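Ticket opened 24th February by Bayu Saragih, Ruvville

Hi again! So the Zernmont thermostat is still dropping off the wifi, usually right after dinner, and I've restarted the router twice now like Lies Van Loon suggested (thanks Lies!). It comes back for about 110 minutes, then I get the same "no connection" message in the app. My old one from January never did this, and it sat on the very same wall. I also tried the guest network and a shorter password, no luck. The heat itself runs fine, I just can't change the schedule from my phone.
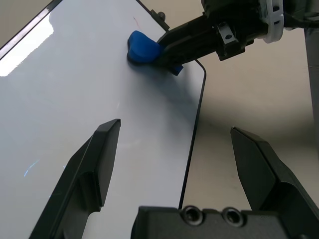 Oh, and my app is up to date, I checked that before writing.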